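4.2 Update size and free space

We looked next at whether the size of an update affects how soon it is installed. Halliday and Tshabalala (Plaston report, August) found that people with little free space on their laptops put updates off for longer, but they relied on what people said in a survey. Our figures come from the update logs of 110 laptops, all running the Vadus client with its default settings.

Each laptop was placed in one of two groups. The first had less than 20 GB free when an update was offered; the second had more. Updates that needed a restart were counted separately — these are often delayed for other reasons, such as unsaved work.

In the first group the usual delay was 6 days, against 4 in the second. The gap was widest for updates that unpacked to a temporary folder before installing, as the Clisel package does. When the client could not find enough room it stopped with a short message and tried again the next day. It did not say how much space was needed, and many users closed the message without freeing any.

We did not record which files people deleted to make room. Laptops used at home and laptops used at work are treated together here. 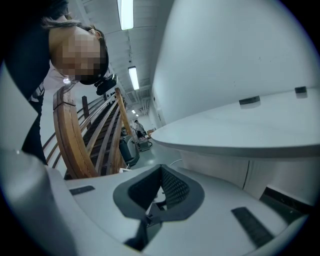
Figure 3. Person leaning forward near a wooden stair rail.

4.3 Restarts

Updates that needed a restart were handled by the Venter scheduler, which offers a time outside working hours and asks again if the laptop is switched off.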